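Barkik Parts Bin, open top, metal, large size

Item no. 573
Maker: Barkik
Sold by: Vemham Workshop Supply
Page updated: 29 September 2025

The Barkik bin is an open metal container for keeping bars, offcuts and other short pieces together near the place where you use them. The sides are sloping, so the opening at the top is wider than the floor. Pieces which you drop near the wall slide down to the middle and you do not need to search for them in the corners.

The rim is folded on all sides. It is a thin rim, and it makes the edge safer for the hands, but we still recommend gloves when you carry the bin.

What customers use it for

Most of our customers put it beside a saw or a packing table. It is good for bars, flat pieces, castings and fittings. It is not made for liquids. The floor has round drain holes and anything thin will run out through them. If you want to keep very small screws or washers, please put them in a box first, or look at our Aduveck trays, which have a closed floor.

Sizes and delivery

The bin comes in two heights, standard and tall. Both have the same floor, so you can change from one to the other and it will stand in the same place on your bench or stand. The standard height is normally in stock. The tall one is made to order and takes 8 working days. Delivery is on a pallet, one or 2 bins on each pallet. Please have somebody ready to help with unloading.

Surface and wear

The bin is supplied in gray. Please understand that this is a working container and the surface will not stay like new. Metal parts that fall on metal leave scratches, first on the floor and later on the seams.

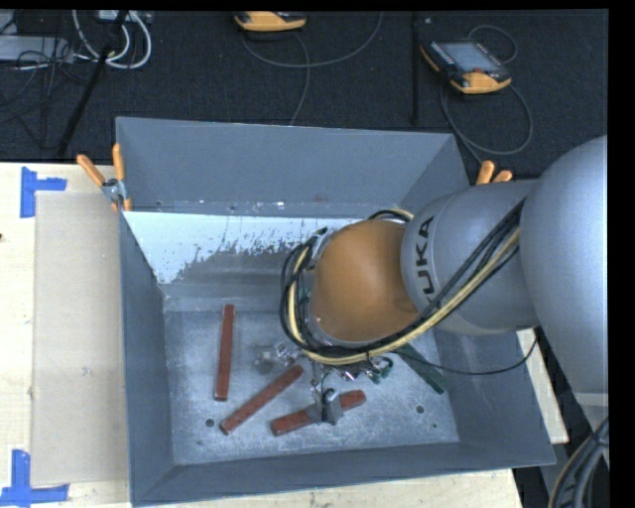 Wear of this kind is not covered by the guarantee, but it also does not change how the bin works. Customers who want to keep a nicer look can order the rubber mat, item no. 73, which is cut to the floor and has openings in the same places as the holes. The mat also makes the work less noisy, and this was the main reason we added it in May.

For cleaning, use a stiff brush and a damp cloth. Do not use a wire brush on the walls. Check the holes from time to time, as chips like to collect there.

Spare parts and questions

The mat and the floor stand can be ordered separately. The Maldonado stand from our older catalog also fits the standard height, but for the tall one you need the new stand with the wider feet. If you are not sure which stand you have, measure between the feet and write to us before ordering. We answer on working days, and please put the item number in the subject line.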